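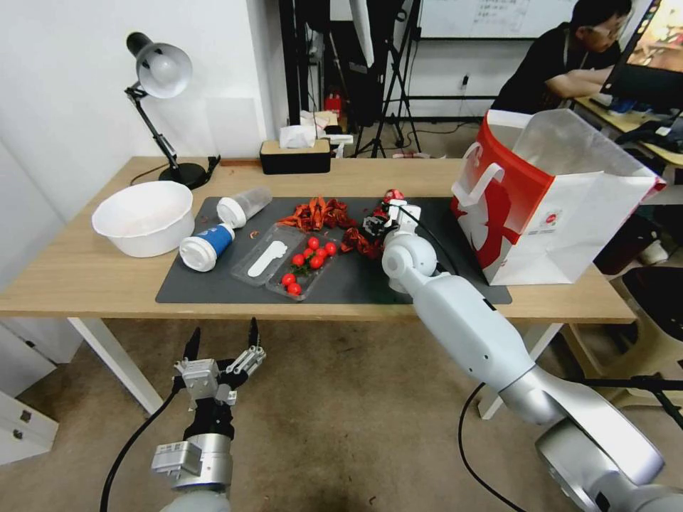 Clearing up after the crawfish lunch

The staff lunch at Thorlacius went ahead in the Wungate office on Sat 27 June, and thanks are due to everyone who brought a side dish. The crawfish came from Vodomeo by the boxful and there was very little left at the end except shells.

Several readers have asked for the clearing-up routine to be written down, as the February lunch left a smell in the building that lasted well into the following week. What follows is how we would like it done from now on.

Shells first

Pick the shells off the mat before anything else is moved. The big heap is easy – it is the odd legs and curled bits of tail that get left behind and end up on the floor. Shells go into a lined bag, and the bag goes out to the bin behind the building the same afternoon. Please do not use the small bins under the desks.

Tomatoes and other leftovers

Cherry tomatoes that are still in their tray can be kept. Move the tray away from the shells, take out any spoon that has been left in it, and put it in the fridge with a lid or a plate on top. Anything that has been sitting among the shells should be thrown away. Cups and bottles need to be emptied in the kitchen sink before they go into recycling.

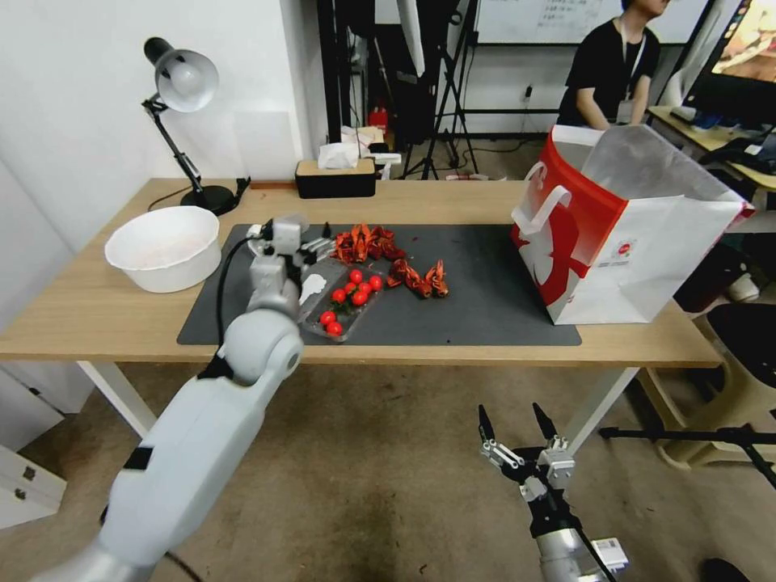 Mats and tables

The gray mats can be wiped where they are, but they do better with a proper wash in the sink. Use hot water and dish soap, then go over the mat again with half a lemon if the smell is still there. Leave it to dry for 40 minutes before it goes back. Wipe the tabletop underneath as well, and move the lamp to do the corner.

Next lunch

The next one will be at Zetosstead, where there is room for nearly 100 people. The charge is $2 each toward drinks. Put your name on the sheet by the kitchen door, and say whether you can stay for an hour afterward to help clean up.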